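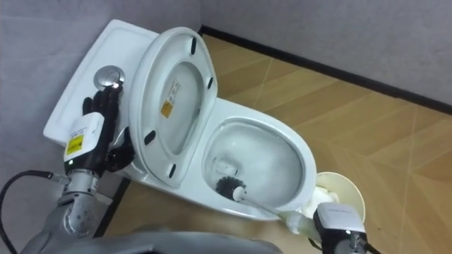 4. Planning the Equipment Purchase

4.1 Scope of the budget

The Lutora project set its equipment budget on the basis of one household task: cleaning a toilet with a hand-held brush. The task calls for two arms, as one hand works the brush while the other is free for the flush button. Single-arm systems were therefore left out of the tender. Bids for the humanoid platform were received from 3 suppliers and compared over a planning period of 18 months.

The purchase price formed only part of each bid. Spare fingers, cables and wrist parts were listed on separate lines, as were the fittings of the test bathroom at Arkulcombe - toilet, vanity, floor tiles and brushes. 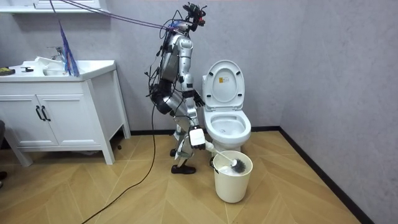
Figure 4. Humanoid robot with toilet brush and bucket in the test bathroom.

4.2 Running costs

The Kurup cost model, used earlier at the Lilldale site, was applied to all bids. It assumes 300 hours of operation per year and a delivery time of 14 weeks for replacement hands. Under these terms, the hands made up the largest yearly cost, ahead of service contracts and insurance.
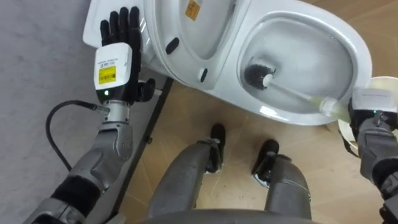 The model treats the left and right hands as separate items, so that one may be replaced without the other. A second full set was considered and put off until December, when the next round of funding opens. Brushes and other cleaning supplies were charged to the general laboratory account and do not appear in Table 2.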